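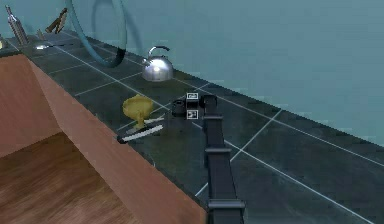 Dry, cracked skin on my hands every winter – what is left to try?

Posted by nener_gardens

Hello everyone, and thank you in advance for reading all of this, as I do tend to go on. Every year from November until the spring my hands turn into sandpaper. It starts between the fingers, then moves to the knuckles, and by January I have little splits at the sides of my thumbs that sting every time I peel an orange. I'm 56, no known allergies, and I had a touch of eczema in the crooks of my elbows when I was small, but it went away before high school and I haven't thought about it since.

I work part time at a plant nursery, so I wash my hands a lot, and I'm in and out of the cold all day. At home I do the dishes by hand. So far I've tried three different lotions from the drugstore, coconut oil (smelled lovely, did nothing), and a cream called Predura that my sister-in-law swears by. The Predura felt good for an hour or so and then I was right back where I started. I've also been drinking a lot more water, almost 2,000 ml a day, and all that has changed is how often I get up at night.

Is there something about the way I'm using these creams that's wrong? Or is this a thing I should be bothering a doctor with? I feel a bit silly making an appointment over dry hands.

1,211 views, 4 people are following this

bogdan_by_the_lake

Not silly at all, and I really feel for you, those thumb splits are miserable. I had the same trouble for years when I worked in a restaurant kitchen, so let me tell you what finally helped me, and you can take whatever suits you.

The biggest change was switching from lotion to ointment. Lotions in a pump bottle are mostly water, and they feel nice going on, but they don't hold much in. Plain petroleum jelly or a thick, greasy ointment with no perfume does a much better job of sealing the skin. It's messy, I won't pretend otherwise. I put it on at bedtime with a pair of thin cotton gloves over the top, and during the day I use a thick cream from a tub so I can still hold a pen.

Timing matters too. Put it on within a couple of minutes of washing, while your hands are still a little damp. Pat them dry, don't rub, and get in between the fingers and around the base of any rings. Take the rings off when you wash if you can, as soap likes to sit under there and that was the spot where mine always began.

Then there's the washing itself. Lukewarm water, and a mild cleanser without fragrance in place of regular soap. For dishes, wear gloves, but get the kind with a cotton lining or put your cotton ones underneath. Sweaty hands inside rubber gloves can be nearly as irritating as the dishwater. I'd do the same with potting soil at work, and wear warm gloves for the walk in. My sister in Nilach has hard winters and she puts hers on before she opens the front door.

For the splits, I cover mine with ointment and a bandage overnight. Some people use liquid bandage, which stings like anything going on but does keep the air off.

Now, about the doctor – I would go. Having had eczema as a child makes it more likely that you'd get it on your hands later, and a job with wet work is a very common trigger. If it is eczema or a contact allergy, moisturizer alone may not settle it, and you may need a prescription ointment for a short while. They can also do patch testing. Some plants are well known for causing rashes on the fingers, tulip bulbs and primroses among them, and rubber gloves bother some people as well. Go sooner if you see yellow crusting, pus, swelling, spreading redness or warmth, or if you get a fever, as cracked skin can get infected.

Give any new routine two or three weeks before you decide about it. I used to quit after four days and blame the cream!

307 people found this helpful

mossy_teacup

Coconut oil did nothing for me either. Get a humidifier for the bedroom, and turn the heat down a bit.

nener_gardens

Oh, thank you both so much. I had no idea about the tulip bulbs, and I have been potting them up by the crate since October, usually without gloves because they slow me down. I've bought a big tub of petroleum jelly and some cotton gloves and I looked very glamorous last night. I'm calling the doctor's office in the morning and will ask about the patch testing. I'll write down the ingredients in the Predura and take them with me.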